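Things on Boards
Photo gallery, 13 May 2026

Hi, and welcome back! If you're new, I collect cutting boards, bench tops, trays, pretty much any flat piece of wood I can carry home, and I like to photograph them with things sitting on them. My sister says this is two hobbies. I say it's one hobby with props. I put up a new batch whenever I've got enough good ones, and this time the theme sort of picked itself, because I've been on a toy kick since November (blame the Olness flea market, where I spent 35 dollars in one morning and regret nothing).

Most of the notes are short. If you want to know about finishes and oils, those are on the old page, and please stop emailing me about walnut oil, I'm still making up my mind!

Maple and Shape Blocks

I love a striped board. The maple strips in this one are glued up side by side, pale ones and slightly darker ones, and the two tan bands toward the back do a lot of work. Put bright plastic on top of wood like that and the colors just jump. Red, green, blue and yellow, and I honestly couldn't tell you which one wins.

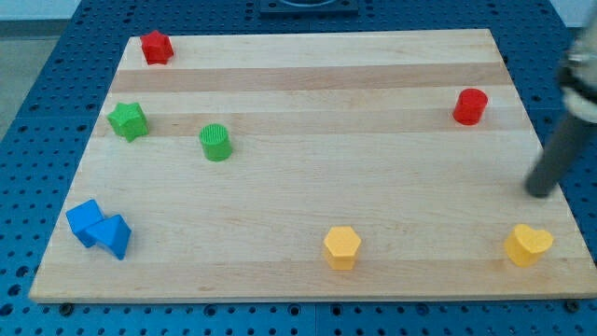

The stars are my favorites, one red and one green, with the yellow heart close behind. I'm also fond of the blue cube and the blue triangle leaning on each other in the corner like two people waiting for a bus. And how good is that blue tabletop with all the little round holes? I want one for the porch.

About the Prints

A few of you asked about prints after the last gallery. Fabian Wieser at the copy shop in Hernbridge does mine, on the heavy matte paper, and he's very patient about yellow (yellow is a pain, it goes mustard if you look away). Small ones are 7 dollars, and I'll mail them anywhere I can get a flat envelope to. I ordered 100 envelopes, so help me out here.

Next time it's trays! I have a round one from Sakov with a dent in the rim that I've been saving, plus a box of wooden spools I still need to dust. Send me your own boards too, scratched ones especially. I'll put up a page of them once I have a few more.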